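Course handout 4: Two arms on a shared bench
Bremeck shared workshop, evening course "Build and Program a Two-Arm Robot"
Version of February 23, 2023

In the last session we finished the cabling of both arms and made the first slow movements. Today the task is to handle a flat object, a phone in its box tray. Please read sections 1 and 2 before you switch on anything.

## 1. Preparing the bench

Our table is made of two boards laid end to end. The robot works on the near board. Tools and supplies (tape, scissors, the lid of the box) stay at the back of the far board, outside the working area that you have entered in the Taltum controller. If you move the boards, the seam moves also, and you must repeat the calibration from handout 3.

Before each run, check the following points:

- The cables hang in a loose loop and do not pull when the elbow bends.
- Both grippers open and close fully.
- The stop button is within reach of the person who is not typing.

For the start position, one gripper goes close to the phone and the other waits open on the opposite side. The phone lies face down in the tray, with the camera module up.
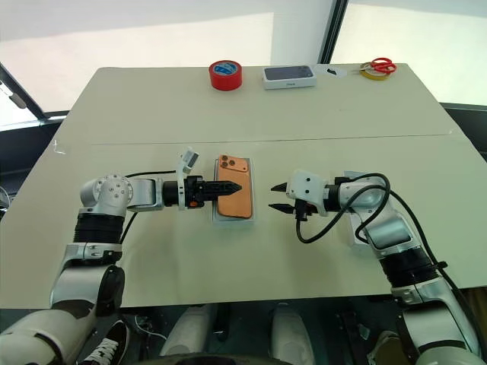
## 2. Speed and force

We use the Bivitz motion library. The speed value goes from 1 to 281, but in this exercise you must not go over 12. The force limit for the fingers is 6. Please write both values in the first lines of your program, where your partner can read them easily.

A phone back is smooth, and the camera bump makes it uneven. If the fingers press near the bump, the phone can tilt in the tray. Choose a contact point on the long side, away from the lenses, and approach it in a straight line.

## 3. Using the wrist camera

The camera at the wrist sees the fingertips and what is directly in front of them. It is useful for the last part of the approach, when the head camera cannot show the small distances well.

Be careful with printed surfaces. The lid of our box carries a picture of the same phone, in nearly the same orange. A program which searches only for the color may choose the lid. Compare the two surfaces: the real back is glossy and reflects the light, and the bump has a raised border with a shadow beside it.
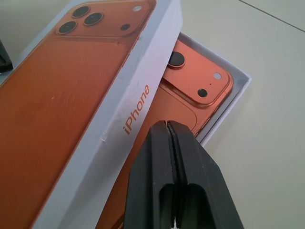 *Figure 2. Wrist camera view: printed box at left, open tray with the orange back panel beside it, fingers closed.*

## 4. Exercise

1. Save one wrist image with the fingers open and one with the fingers closed.
2. Mark the camera bump by hand in both images.
3. Run the Marsden color filter and note which regions it finds.
4. Add a second condition, so that the printed lid is refused.

Bring your notes to the next session. The groups that are still missing the gripper calibration should do it first, with the tray empty.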